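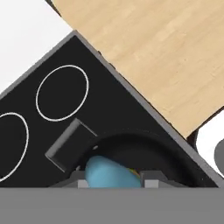

Simulate first or buy the arm first? Planning a small kitchen automation setup

Posted by Wikum, 29th April

Hello all! We have a little test kitchen and I've been given until August to plan a robot that can pick things out of a frying pan. A black pan on a black cooktop, I'm afraid, so even I have trouble finding the rim. Do I spend on the arm now, or keep working in the simulator and save the money?

Nnaji

Stay in the simulator a while longer, friend. Ours cost us $235 for the extra graphics memory, and it settled which gripper width we needed before we'd ordered a thing. Try your smooth rounded pieces with the fingertips on either side, then turn the pan so the handle points somewhere awkward — you'll learn plenty. When you do buy, get two sets of fingertips, and put $1,533 aside for mounting, cables and the safety stop. I forgot all that the first time and had a very quiet spring!

Drellden

just buy the arm. sim never gets grease right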